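Tracking Fault on the Right-Hand Rig: What Happened and What Changes

From the Drolham bench, December 17, 2020

Recording on the pen sorting task was stopped for three days this month after we found that the position data from the right hand did not match what the hand was doing. The fault is understood and recording has started again. This item sets out what we know, what was lost, and what people working on the bench need to do differently.

The task is simple. The operator takes pens from a basket, handles the caps, and puts the pens in the mesh holder. Tracked hand positions are saved along with the video and passed to Bronemska, where they are used to train the arm controller. The arm copies what it is given, so an error in the hand data goes straight into the motion.

The first sign came from Bronemska. During a playback test the arm brought the right gripper down short of the holder and pushed the pen into the outside of the mesh. The pen snapped and the force limit stopped the arm. The operator at the console pressed the stop as well. The arm was inside its guard and no one was hurt. The test was repeated with a different recording and the gripper missed again, on the same side and by nearly the same distance.

The first guess was a bad calibration of the arm. That was checked and ruled out. The second guess was a change in the playback software, and most of a day went into going back through versions. When the left gripper was tested alone it hit every target, and attention moved back to the recordings.

On the bench we ran a fixed test, with the right hand returned to a marked spot on the table after each pen. The logged position of that spot should stay the same through the session. It did not. It moved in small steps, always after the operator had turned the wrist to pull or fit a cap. The bracket screw on the right mount had worked loose. Each time the cable pulled on it, the tracker shifted a little against the back of the hand and stayed there. The software had no way to know this and reported good tracking the whole time.

Cap handling is the part of the task that shows it most. The two hands work close together, the wrists turn, and the right cable gets its hardest pull.

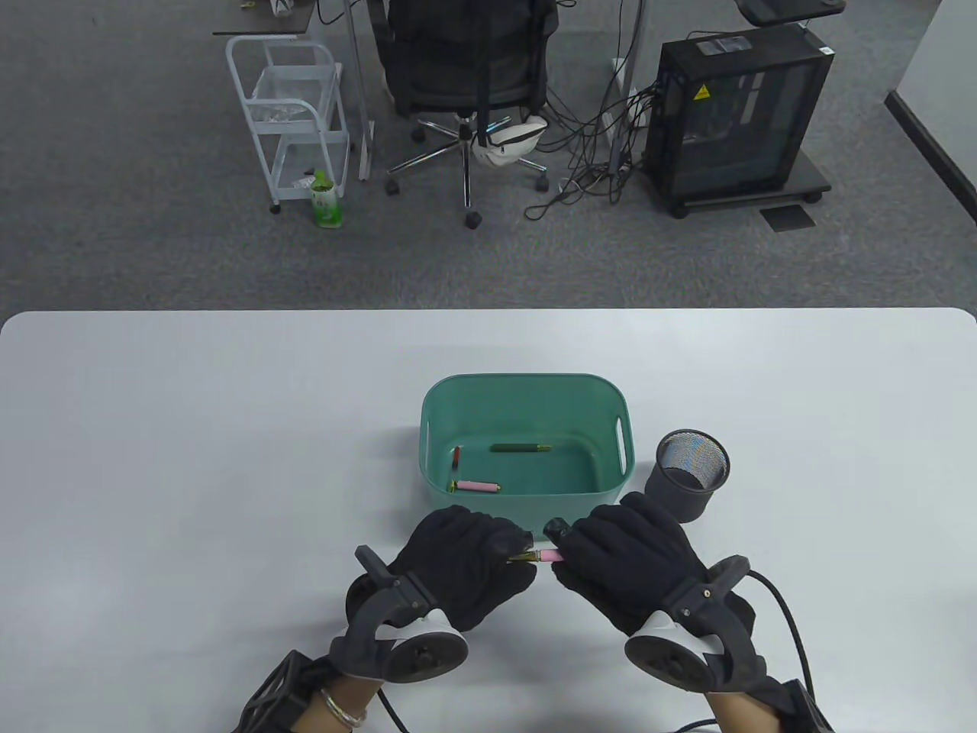 Polat asked why the drift was not caught by the daily check. The daily check was done at the start of the session only, with the hands flat on the table and the cables slack. In that position a loose bracket sits where it should. A check at the end would have shown the problem on the first bad day. Polat also pointed out that the session form has a box for cable routing that had been left blank for most of February and, as far as can be told, ever since. That is correct, and the box is now a required field.

We went back through the recordings using the contact points with the table as a reference. Of 1837 episodes in the set, 633 have a right-hand offset large enough to matter. These have been moved to a separate folder and must not be used for training. We looked at correcting them in software, but the shift happens in steps during an episode and the size of each step can't be recovered with confidence. The left-hand data is sound and may still be of use to the group working on single-hand grasps. Ask before copying it.

Two training runs at Bronemska used the affected data. Both have been withdrawn. If you have a local copy of either controller, delete it. Do not run it on an arm, even at low speed.

The following now applies to all sessions on the Usen mounts, left and right:

Check the bracket screw with the driver before each session. Finger pressure is not enough, and the loose one felt firm to the touch.

Leave a slack loop in the cable between the mount and the first tie point. Turn the wrist fully both ways before recording. If the cable goes tight at any point, reroute it.

Do the marked-spot test at the start and at the end of every session. If the two readings differ by more than 2 millimeters, mark the whole session as held.

If a mount is knocked or caught during recording, stop and repeat the test. Do not push it back into place by hand and carry on.

Thread lock has been put on the screws of both mounts, and replacement brackets with a locating pin are on order. There is no delivery date yet. Until they arrive, sessions are limited to around 3 hours per operator, with the screws checked again at the break.

Held sessions should be entered in the bench log under the date of recording, with both test readings written out in full.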